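About Gendano

Gendano started with a paper map, a leaky tent and a long weekend walking the ridge above Grerkport. Elis Gronow had drawn the route on the back of a bakery receipt for friends who were visiting in April, and by summer that receipt had been copied so many times you couldn't read the trail names anymore. So he typed it up, added a second walk, then a third, and we've been at it ever since!

Today we publish free guides to 267 day walks, overnight hikes and paddling trips, all within reach of people who have normal jobs and only a couple of days off. Corina Cârstea joined to look after the river pages (she grew up paddling the Stoica and will tell you which bank to camp on before you've asked) and now runs the whole route desk with Elis.

How we write a guide

Every route gets walked or paddled at least twice, once in good weather and once in bad. We note where the water is, where the phone signal drops out, and which parking lot fills up by 8 a.m. If a trail has changed, we pull the page until one of us has been back - it's annoying when that happens in peak season, but we'd much rather you picked another walk than got stuck at a washed-out bridge.

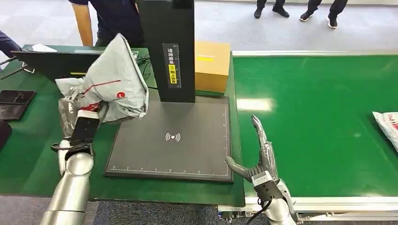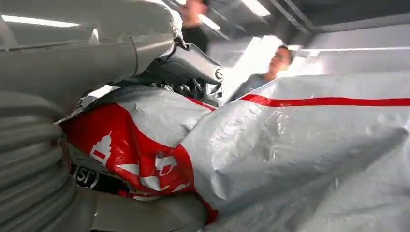 The Jolo Loop

If you only ever try one of ours, make it this one. The Jolo Loop is around 30 miles over three days, with two lake camps and a lovely, silly amount of blueberries in late summer. It's also the page we get the most mail about: 449 of you have written in with your own notes on it, and plenty of those notes are now part of the guide.

Say hello

We love hearing from walkers, first-timers most of all. Send us your trip reports, your blister cures, your corrections (yes, please, the corrections). Corina answers river questions and Elis takes everything else, usually in the evening once his boots are off. If you're passing through Grerkport, the office door is open until 4 p.m. and there's a big wall map you're welcome to come and plan with.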